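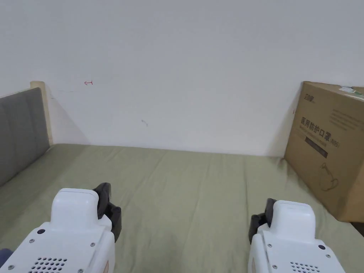
The Fold Planner

I had been on the planner for 11 nights when it started leaving the sheet alone.

You have to picture my job, which is mostly a chair. Somebody else does the bed part. I get the recordings, two white grippers over a green sheet, over and over, and I write the code that looks at a wrinkle and decides which hand goes where. The project was called Davine, after a boat somebody upstairs used to own, and the planner inside it was called Mangundap, and I have no idea what that was after. I'd inherited it from a person who left behind one comment in the whole file. It said "don't touch the weights in October." It was October, so of course I touched the weights.

Okay, so. The way Mangundap worked, it gave every crease a score, and then it looked for the cheapest way to make the total go down. Pull here, pinch there, smooth across with the left. You'd run it against a recording and it would draw its plan on top in little yellow lines, and you could see what it was thinking (I know, I know, but you say "thinking" after enough nights, everybody does). A good plan looked like a person making a bed. A bad plan looked like a spider falling down stairs.

That night I loaded episode 1,567, pressed go, and got nothing. No yellow lines. The console said plan complete, zero steps, cost zero.

Well, that's a bug! Zero steps on a sheet with creases all over the middle is a bug in anyone's book. So I did what I do, which is check the stupid stuff first. The perception module was up. The crease detector had found plenty of creases. I printed the scores and they were fine, big healthy numbers. I printed the cost and it was zero. I got a yogurt out of the fridge, ate it standing up, and printed the cost again. Still zero.

Then I turned on the attention map, which shows you in orange which pixels the planner cares about. I expected orange all over the sheet. The sheet had none. There was one orange dot, up on the wall, sitting on a tiny red arrow that somebody had drawn there in thin pen, a little higher than the headboard. It pointed left.

I'd watched that wall for weeks and never seen the arrow. I'd have told you the wall was blank. There was a big box of N95 masks leaning over on the right, and if you'd asked me what the planner would get hung up on I'd have bet my car on the box, with all that printing on it. It didn't care about the box one bit.

So I masked out the wall. That's a one-line change, you tell it to ignore everything past the far edge of the sheet. I ran it again and the yellow lines came back, a lovely plan, left hand pinch, right hand slide, the whole thing done in nine steps. I should have gone to bed. Instead I took the mask off and ran all 1,837 episodes overnight, and I lay on the office couch under my coat listening to the fans.

In the morning 458 of them had come back with zero steps.

I wrote to the people at Sodgate who'd trained the vision part. They were nice about it. They said it was a shortcut, that the model had probably learned the arrow meant "finished" from some pile of recordings where the arrow and a flat sheet happened to go together, and that I should crop and retrain. Perfectly sensible. I wrote back thanks. Then I went looking for that pile, because I wanted to see a flat sheet with that arrow over it, just one, and I went through the training set all day and couldn't find any. Creases in every one of them.

My boss at Vukatard asked for the fix by lunch and I gave it to her. Crop the wall, retrain, ship it. The success numbers went up and she bought me a sandwich. It was a good sandwich, turkey, too much mustard.

But I'd kept a copy of the old weights on my own laptop, and that evening at home I did something pretty dumb. I propped the laptop on my dresser, aimed its camera at my bed, which I had not made since I don't know when, and ran the old planner live. Yellow lines everywhere. Forty-one steps! It wanted to start with the pillow.

I got a red pen out of the kitchen drawer. I stood on the mattress in my socks and drew a small arrow on the wall, pointing left, and climbed down to look.

Plan complete, it said. Zero steps.

What's left of my bed is the window, and past that the fire escape. I stood there with the cap still off the pen. The blanket was half on the floor, and I left it there and went over to see if the window was locked.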